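The Sunari Returns Center: Notice of Instruction

The operators of the Sunari Returns Center are reminded that instruction of the units takes place at the table by the window, and that an operator who is instructing is not to be spoken to. This rule was written by Ms. Fiona Nisbet in her first week as supervisor. It was observed by all staff until a Thursday in July, when Demetrio Rivas spoke.

Mr. Rivas had been assigned to the fitting of telephone cases. The work order called for 143 accepted demonstrations. In each, the operator was to move the two arms by remote control, take up the telephone with one, take up the case with the other, and bring them together. Demonstrations in which the telephone was dropped were to be marked and kept. Demonstrations in which the operator lost patience were to be marked and discarded.

The operator for the afternoon was Yuk-lan Fung. She had come to the Center from the Cletel repair counter, where she had fitted over 3000 cases with her own hands, and she had been engaged on the strength of that experience. Her first nine attempts were not accepted.

"You are squeezing," said Mr. Rivas, from the record desk.

Ms. Fung did not turn around. She opened the left gripper and moved it back.
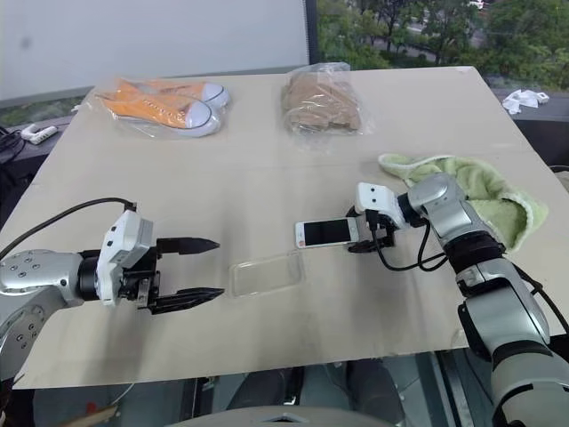
"The corner goes in first," she said at length. "I have always put the corner in first. I could not tell you which corner."

Mr. Rivas consulted the work order. It did not specify a corner. He observed that the unit would learn whichever one she used, and that it would go on using it at all 13 Sunari sites for as long as the contract remained in force.

Ms. Fung considered this. She released the controls and held her hands out in front of her, the thumbs a little apart, as though a telephone lay between them. She closed her eyes and pressed the air. She did this several times. Mr. Rivas, who was required to note all pauses in instruction, noted a pause.

"Upper left," she said. "My mother closes a lunch tin the same way."

She took the controls again. The next attempt was accepted at ten minutes past four, and so was the one after it. The record for both shows a short delay before the case was pressed down, during which the arm drew back slightly and then went forward. Mr. Rivas asked whether the delay was intended. Ms. Fung replied that it was how the thing was done.

In the autumn Ms. Nisbet visited the site at Miltum and stood for some time before the units at work there. Each of them drew back slightly before it pressed. She inquired of the floor manager, Jeanie Lamont, whether this was a fault.

Ms. Lamont said that it had been reported as one, and that the report had been closed. She then asked Ms. Nisbet to lower her voice, as instruction was in progress at the next table.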